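4 min read
Filed under: Home Tech, Robots & Gadgets
December 26, 2025 | By Pilar Urrutia

I spent the week before Christmas washing dishes for my entire family, so you can guess how fast I opened the email from Mevivent. The company, which has a small office over in Plarkville, says its home robot software can now clear and stack a dinner table's worth of plates without help. Well, mostly without help!

The software is called Groda, and for now it does most of its learning on a computer, in made-up kitchens where a dropped plate costs exactly zero dollars. I got to sit in on a call with Bienvenido Bautista, who runs the testing there, and he was pretty open about where things stand (I liked him right away).

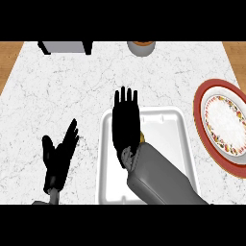 Groda gets through its plate chore start to finish 70 percent of the time, according to Bautista, and that's after 138 test rounds this month. A person would do the same job in a minute or two. The robot takes around 30. He told me flat plates of one kind are easy by now, and mixed piles are where it still gets into trouble – think of a little flowered plate on a plain white one on a big one with a red-brown rim, which is pretty much what my own cabinet looks like after the holidays. Each size wants a different grip, and those rims sit close together.

Cups are further off, and Bautista wouldn't even talk about pans. The real kitchen trials start in April, in four homes here in town, with somebody from the company standing by the whole time. One of them is the Palaniappan house on the north side, where there are three kids and (I'm told) a very curious dog. I've already asked if I can come watch.

No price yet, and no date for when you or I could buy one. I asked twice! Until then I'm back at the sink – there's a roasting pan from last night that I've been avoiding all morning.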